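Budget for the Crumbs
by Aoife Dunne

Every September the money for next year gets decided, and every September I find myself in a long, friendly argument with Dale Grewal about what a home-help robot costs. Dale runs purchasing at Birkby, where we lend equipment to families who need an extra hand, and he is a careful and decent man who likes a number he can put in a box. The number this time is 925 a month, which is what Arell wants for leasing one arm on a wheeled base. I don't think it's a bad number. I just think it's the smallest part of the bill, and I'd like us to talk about the rest before we sign for three of them.

The quote covers the machine, delivery and a day of setup. It doesn't cover the weeks our own people will spend teaching the thing its way through somebody's house, and it says nothing at all about the house. When I asked, the salesman told me kindly that most kitchens are pretty much alike. Bless him, I wonder how many he's cooked in!
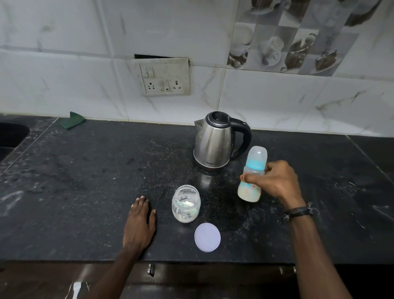 My worry is that we plan for the showroom and then buy for the home. Arell's demonstration kitchen has a matte white counter, good even light and nothing on it but a mug. People who are feeding a baby have polished speckled stone that throws back a reflection of the kettle, and crumbs and specks of powder all over it, and a clear jar with the lid lying beside it and the scoop still inside, and a bottle held in one hand while the other rests on the counter. Clear plastic and shiny stone are just what our trial unit found hardest, and I'd want to see a machine cope with both before I paid for a year of it.

So I've been asking for a second line in the budget, and I've asked for 1,255 per home. That would pay for two visits before delivery, spare fingertips, and a proper stretch of Unai Sepúlveda's time, because he's the one who gets the phone call when the arm stops halfway to the sink. Dale thinks it's steep. He may be right about the fingertips.

What I'd really love is for us to lease one this year, put it in the messiest willing kitchen we can find, and let the other two wait until we've heard how the family got on with it.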